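Search the forum Go

Hand-held gripper pair, left one closes late after tip change

trirnis_bench

We run a pair of hand-held grippers for tabletop recording, picking up small bottles and tubes and setting them down again. I changed the yellow tips on both fingers of the left unit on Sunday. After that the closed reading went wrong. It used to read 16 with the fingers touching and now it stops at nearly 40. The right unit still reads 16. The open reading is 557 on both.

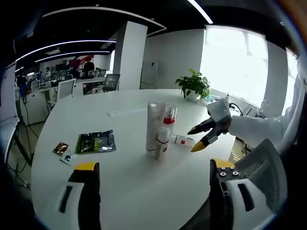
I have cleaned the slots in the housings and checked that the cable is seated. The screws on the mounting plate are tight. Thin things like flat packets slip out of the left unit, but bottles are fine. Do I need to recalibrate, or is something wrong with the tips?

Altano

Probably calibration. Ours drifted too and I just ran it again and it went away. Can't remember which menu.

Urcombe

Don't recalibrate yet. If you do it now you will save the wrong closed point and have to do it over.

If open is still right and closed is off, the fingers are meeting too early. Take both new tips off and close the unit by hand. If the reading drops below 16, the sensor is good and the tips are sitting proud. On ours there was a bit of old glue left under one tip. Scrape the seat flat, put the tip back on, press it down until there is no gap, and leave it overnight before you use it.

Then close it on a jar or a small bottle and look at it from the side. Both tips should touch at the same height. If one touches first, loosen the plate on that side, line it up and tighten the screws a little at a time, going corner to corner.

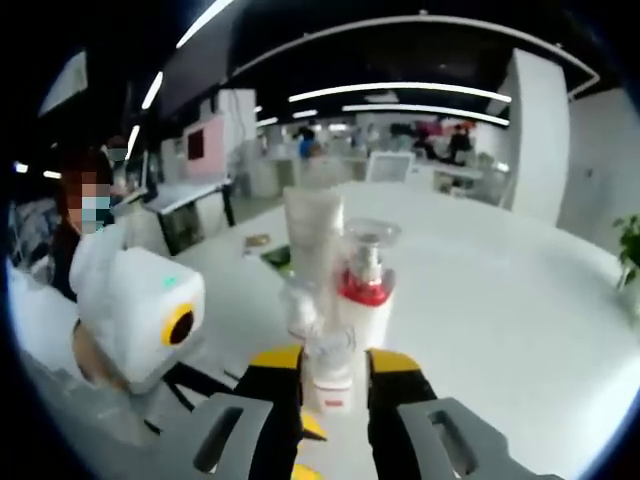 Should the two grippers be calibrated together or one at a time?

One at a time, with the other one unplugged. Open fully, save, close fully with nothing between the tips, save. Write both readings on a piece of tape and stick it in the case lid. We check ours against the tape every morning before the first run, and again after any tip change.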